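2021-08-17
Long table, wax and rings

Continuing from the page with the glue repair. The crack near the end is closed now and I have taken the clamps off. The repair feels flat under the finger. I scraped the rest of the glue in the morning, going slowly with the small scraper, and I do not want to touch this place again before the winter.

Today was for the surface. The table has two problems which I should keep apart in these notes, as last time I mixed them and could not understand my own writing. The first is the dry area in the middle, where people put their elbows and where somebody cleaned too often with the kitchen spray. The second is the pale rings from cups. The rings are in the old finish and I think they do not go down into the wood.

For the dry area I used the Gedenton soft wax, thin coat, cotton cloth folded in four. I put it on along the grain and left it. Room was 26 degrees, which is more than I like, because the wax becomes too soft in the cloth and one takes too much without noticing. After the first part I moved the tin to the cold shelf in the corridor and it was better. Then buffing with the clean side of the cloth until it did not pull any more.

For the rings I tried first only the wax, no change. Then the fine paste from Rondine on a felt pad, very little pressure, also along the grain. Two rings are gone. The big one became weaker but I still find it when I stand by the window and look low over the table. I stopped there. One more round and I will be through the finish, and then it is a much bigger job than anybody has asked for.

I also tried the 3000 paper on the sample board, with a drop of oil. It gives a nice feeling but it takes the shine down, and the place where I stopped shows as a line. So not on the table, or only if we do the whole top in one time.

The paste from the big tub I now keep in one of the small white jars with lid, as the tub dries out if it is opened every day. The jar is on the table so that everyone can find it. Please put it back there and close the lid well. It can also stand on the waxed part, the bottom is smooth.
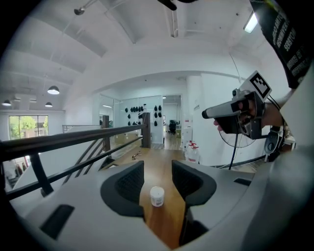 Iwona Tokarz: I agree about the small jar, but the label on it is too weak to read without going near. Can we write on the lid with the thick marker what is inside, and when it was filled? In November we had two jars which were the same from outside and I put hand cream on the drawer fronts. Also I would wait longer before putting things on the wax. The paper from Kaczmarczyk says 24 hours and I have seen marks after less than that.

She is right with the marker, I will do it tomorrow on all of them. About the waiting I am less sure, as this coat was very thin, but I will look at the place under the jar and write here what I find. If there is a ring from the jar of ring paste I will have to buy cake for everyone.

Other things to remember:

Weight of the paste after filling the jar, with jar and lid: 267 g. I write it down so we can see how quickly it goes, not for any other reason.

The felt pads are washed and drying on the radiator pipe. Do not use the grey one, it has old black polish in it and I could not get it out.

If you lay your glasses on the table, put them with the lenses up. The fine paste leaves a dust which is difficult to see and it scratches. I know this from my own pair.

Jelier has still not answered about the new cloths. I asked for the ones without a stitched edge, as the stitching makes small lines in soft wax. If they do not have them I will cut up the old sheets again.

Next: second thin coat in the middle, then the underside of the front edge, which I forgot completely. The big ring stays as it is until Iwona has looked at it in morning light.

Margus Uibo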